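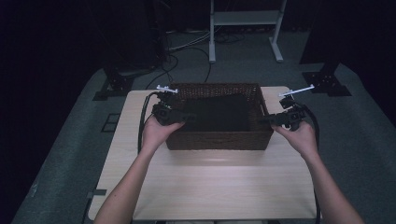
Nafula Chege would like it known that the left gripper did not break. It lied, she says, and she regards the second as worse, because a broken one at least has the decency to stop.

The lie was about 4 millimetres long. That was how far the fingers thought they had closed beyond where they really were, and it crept in over a fortnight in October while everybody at Mevevero was busy worrying about something else.

Mevevero teaches robots to tidy up, handling baskets and other household clutter. A person takes a gripper in each hand, does the job, and the readings go off to train a machine that will one day do it alone, or so the investors have been told. By the time the fault came to light the team had 3,000 recordings in the bag. Of these, 1,370 were wrong.

We use cookies to improve your experience. By continuing to browse you accept our cookie policy. Accept | Manage settings

The first sign came from Lirar, the arm that learns from all this. Asked to lift a basket, it took a firm hold of the right rim, a purely imaginary hold of the left, and raised its arms with great confidence. The basket tipped on to the floor. Lirar carried on and set nothing down very gently at the other end of the table.

Suspicion fell on the software, then on the cameras, then on Plovier, who had written the software and took it personally. A new cable was fitted, to no effect. It was 336 hours before anyone put a feeler gauge between the fingers and found a grub screw, price a few pence, that had worked itself loose on the encoder shaft.

The safety report, filed under the name Staniforth, points out that the same arm was due to start handling crockery the following week. It recommends thread lock and a check with the gauge every morning. The gauge now hangs on a hook by the door, and the screw is taped to page two.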